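# Glass Is the Hard One

I got the job at Promidard the way I get most things, by being the only person who wrote back. The ad said "patient, tidy, good with repetition." I figured I'd be filing. Instead I spent my first spring making coffee cups boring for a robot.

So the method (my boss called it the Brusteo protocol, I called it the nudge game) went like this. You run one reach for the cup, then you move the cup a finger's width and run it again. Up to 80 nudges, then a new cup. Half the cups got what we called the slow look, where the arm stops short with its fingers open and takes a second guess at where the edge is before it commits. The other half got no second guess at all. That was the whole experiment! Two thousand dollars' worth of mugs from a restaurant supply place, and one question.

Ceramic was a dream. Ceramic hardly cared whether you looked twice. But clear glass, oh boy. Clear glass takes on the color of whatever desk you put it on, and the arm would go sailing in, sure of itself, for a rim that was really a stripe of reflected wood.

I started talking to it around the third week. Out loud, like you'd talk to a kid on a bike. "Wait for it. Wait." And with the slow look switched on, it would wait, fingers open right at the glass, and I'd catch myself holding my breath.

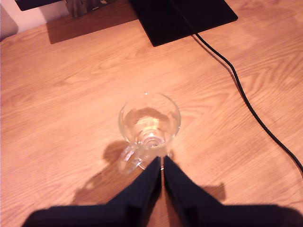 *Fiction by the night clerk at Camacho. Thu 7 May*

We hit 500 runs on glass and I took the numbers upstairs in a folder, even though they'd already gone up by computer. I wanted to hand somebody something. With the slow look, the misses on glass had dropped by half. My boss read the page standing up, then sat down and read it again, and I thought, well, there you go, you're doing it too.

Grotora bought the method in July. They sent a nice letter and a bigger arm, and they asked for 100 more runs on wine glasses, stems and all (I said a word I won't put here).

I still do the second look at home. I reach for my water at night, in the dark, and I stop right before I get there with my hand open. My sister says it's creepy. Then again, she's the one who knocked over the lamp at Christmas, and I've still got every glass I moved in with, except the blue one, and that was the cat.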